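Episode naming and reset rules for simulated kitchen runs
Posted in: Simulation, Good practice

We are writing an internal rule sheet for simulated manipulation runs and I would like to know what other groups require. The environment is a kitchen with randomized surface textures, wrist camera on, parallel gripper. We have 400 episodes so far. Our draft says every episode must start with the fingers fully open and nothing between them, and that the first wrist view is saved with the log.
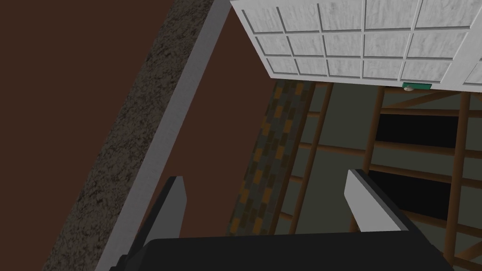

Wrist view, fingers open, counter edge and paneled cabinet door.

Two points are unsettled. Is one saved view enough to confirm the start state? And should the texture seed go in the file name or in the log header?
Terkidia

Log header. File names get changed when people copy things. We put seed, simulator version and joint start values in the header and reject any file where one is missing. On the first point, no, one view is not enough. Save the commanded finger width and the measured width as well. A picture will not show you a 2 mm error.
Kiran Yadav

Agree on the header. I would add a rule on wrist orientation, which the draft leaves out.

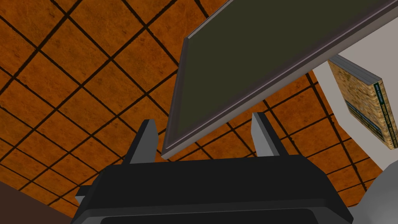

Orientation limits should be written per task, with a separate limit for the approach and for the return to home. A single global limit is either too loose for counter work or blocks tasks on high shelves. A wrist view with the orange ceiling tiles behind the open fingers and a dark screen tilted over them is fine for a free-space move, but under our rules it would be flagged if the task was set on the counter. We flag first and delete only after a second person has looked at the joint log. With the limit at 30 degrees from the task plane we flagged 80 episodes in the Burkuven set and kept 28 of them after review.

Also decide now whether a flagged episode keeps its number. Ours do. Renumbering broke the train and test split once and it took almost a week to find.
Ieva Bite

Just use the default reset, it works.
Hilura

The default reset does not log measured width in the version we have. Thanks Kiran and Ieva, both points are going in the draft.
Terkidia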